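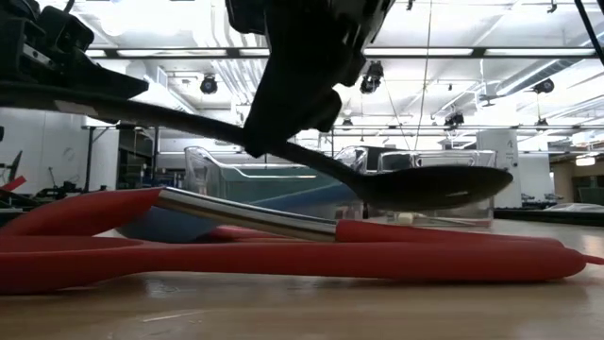 Re: Oiling new utensils and the shared order

Apr 28, 2026
Posted by Hamisi Mushi to the home-cooks list

We use cookies to remember your list settings. Accept / Manage

Thanks for the answers on the order. I'll take the points one at a time, starting with the message that set this off.

> I bought a beech turner and two spoons from Bech last August and
> they have gone grey and furry already. I oil them when I remember.
> Is it the wood, the oil or me? My old nylon ones never needed
> anything, but the edges have melted and I want rid of them.

Mostly the oil, I think, and a bit the washing up. Sunflower oil goes sticky after a few months in a warm kitchen and then holds on to dirt. Use food-grade mineral oil, or raw linseed if you can wait for it to dry. Wash by hand, stand them upright in a jar, and don't put them away until the next day. The furry surface is only raised grain. Rub it down with fine paper, wipe off the dust, oil, leave overnight, wipe again. After two rounds of that mine stayed smooth.

On the nylon ones, melted edges mean they were left resting on a hot pan. I'd bin them. Silicone copes better with heat, but check what is under it. Some have a plain plastic core that bends when you try to lift anything heavy – a full pan of risotto will find it out.

Now the order. Ramico will sell us the mineral oil in 1000 ml bottles, and the price drops if we take 3000 ml or more. Three bottles would do the people who have asked so far. Posico was cheaper per bottle but wanted 58 for delivery, so I have left them out. The total from Ramico comes to 107 with delivery included. If you want a share, write to me off list and say how much, and bring your own jar. Small jam jars are fine if the lids are sound.

I also still have the offcuts of fine paper from last time. Free to anyone who is collecting oil.

One more thing on storage: keep the oil out of the light. Mine lives under the sink in a tin and has been fine for over a year.

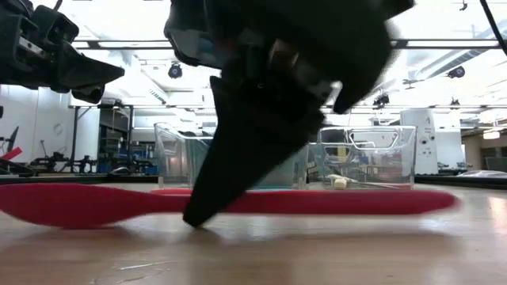
Fotateck wrote back to say that walnut oil works well too and smells nicer, but that it should be kept away from anyone with a nut allergy, and that spoons used for tomato sauce will need oiling twice as often whatever you put on them.

I agree about the tomato. I'd still go for mineral oil in a house with visitors.

Hamisi

Contact the list owner | Back to top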